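ロボットはもうおうちのお手伝いができるの?

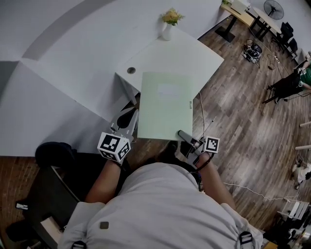
手に持ったグリッパー(つかむ道具)で、うすい緑色のフォルダーをはさんでいるところ。

みんなは、お手伝い、してる? おさら洗い、せんたくものたたみ、つくえの上のかたづけ。めんどくさいよね。「ロボットがやってくれたらいいのに」って思ったこと、あるはず。

じゃあ、もうできるの? まだなの?
先に答え。「ちょっとだけできる。でも、まだまだ」。

●フォルダーをつかむのは、むずかしい?

フォルダーをつくえから持ち上げる。きみなら一びょう。考えもしないでできちゃう。
でもロボットにとっては大しごと。まず、フォルダーがどこにあるか見つける。つぎに、はしっこがどこか調べる。うすくて平らだから、つくえにぺたっとくっついていて、ゆびを入れるすきまがない。強くはさむと、ぐにゃっと曲がる。弱いと、するっとすべる。さあどうする。

写真をもう一回見てみよう。人の手が、道具を二つ使ってフォルダーの下のはしをはさんでいるね。自分のゆびは使わない。ロボットの手と同じような「はさむだけの手」でやってみると、なにがむずかしいのか、よくわかるんだ。

ためしてみよう! わりばしか、せんたくばさみを両手に一つずつ。それでノートを持ち上げて、となりのつくえまではこぶ。けっこう大へんだよ。

●白と黒のもようは、なに?

道具には白と黒のもようがついたはこがくっついている。しかくい、パズルみたいなもよう。
これは「しるし」。カメラでこのもようを見ると、コンピューターは「手はいまここ、むきはこっち」と計算できる。もようの大きさや、かたむきを手がかりにするんだ。かしこい。

手の動きがわかれば、それをきろくできる。きろくがたくさんあつまると、ロボットの先生になる。「人はこうやってはさむんだな」と、まねをするわけ。

●なん回やれば、おぼえるの?

ここで、ブレンデールのロボット教室で先生をしているミルコ・レオーネさんに聞いてみた。

「フォルダーを持ち上げるだけの練習で、まず200回やりました。それで、うちのロボットはなんとかできるようになった。でもフォルダーを3センチずらしたら、もうだめ。空気をつかんでましたよ」

空気を! 200回もやったのに。
そこで場所をかえ、むきをかえ、色もかえて、ぜんぶで3,000回。やっと、ちがう場所においてもつかめるようになったそうだ。人間の子どもなら、3,000回もやるまえに「もうあきた」って言うよね。ロボットはあきない。そこはすごい。

でも、やって見せるのは人間だから、人間のほうはあきるしつかれる。レオーネさんは「腕がぱんぱんになる」と言ってわらっていた。

●おうちのしごと、できるもの・できないもの

ゆかのそうじ
けっこうできる。まるいそうじロボット、お友だちの家にもあるかも。ただし、かいだんはにがて。くつ下をすいこんで止まることも。

おさら洗い
食器洗いきは、洗うのがとくい。でも、よごれたおさらをテーブルからはこんで、中にならべるのはだいたい人間。ここがむずかしい。

せんたくものたたみ
やわらかいものは、さわるたびに形がかわる。シャツが丸まっていると、どこがそでかもわからない。レオーネさんの教室のロボットは、タオル一まいに45びょう。シャツはまだ練習中。

つくえのかたづけ
これがいちばんの難題かもしれない。どれがごみで、どれが大事なプリントか。きみのつくえを見て、おうちの人でもまちがえるのに、ロボットにわかるかな。

●お店ではどうだろう

お店や倉庫には、もうはたらいているロボットがいる。同じ形のはこを、同じたなから、同じ高さにはこぶ。こういう「いつも同じ」はとくい。

ところが、お客さんが商品をちがうたなにもどしたり、ふくろがつぶれていたりすると、とたんにこまる。
小さな文房具店アノジエのサムエレ・ダミーコさんは、たなにフォルダーをならべるロボットをためしたことがある。

「まっすぐな新品はよかった。でも角がおれたのが一つまざると、そこでずっと止まってるんです。けっきょくわたしが横に立って、ぬいてあげました」

ロボットのお手伝いを、人間がお手伝い。なんだかさかさまだね。

●なんで人間はかんたんにできるの?

きみのゆびには、ものにさわったことを感じるところが、とてもたくさんある。ざらざら、つるつる、あつい、つめたい、すべりそう。ぜんぶすぐわかる。すべりそうになったら、考えるまえに力が入る。

ロボットの手にもセンサーをつけられるけれど、人間のゆびほどいろいろ感じるのは、まだむずかしい。

それと、きみは赤ちゃんのときからずっと練習してきた。スプーンを落として、コップをたおして、つみ木をくずして。あれ、ぜんぶ練習だったんだよ。3,000回どころじゃないかもね。

●じゃあ、いつできるようになる?

はっきりしたことは、まだ言えない。タオルだけならたためるとか、コップだけならはこべるとか、一つずつできることがふえていきそう。なんでもやってくれるロボットが家に来るのは、もっと先のはなしになりそうだ。

それまで、おさらはだれがはこぶのかな。うん、きみだね。

●ことばのメモ

グリッパー……ものをつかむための道具。ロボットの手の先につくことが多い。
センサー……光や力、おんどなどを感じる部ひん。
きろく……あとで見たり使ったりできるように、のこしておくこと。

●やってみよう

1 せんたくばさみを両手に一つずつ持つ。
2 ノート、ハンカチ、けしゴムをじゅんばんに持ち上げてみる。
3 どれがいちばんむずかしかったか、書いてみよう。目をかた方とじてやると、もっとむずかしくなるよよ。

こわれやすいものは使わないこと。おうちの人のコップとか、ぜったいだめ!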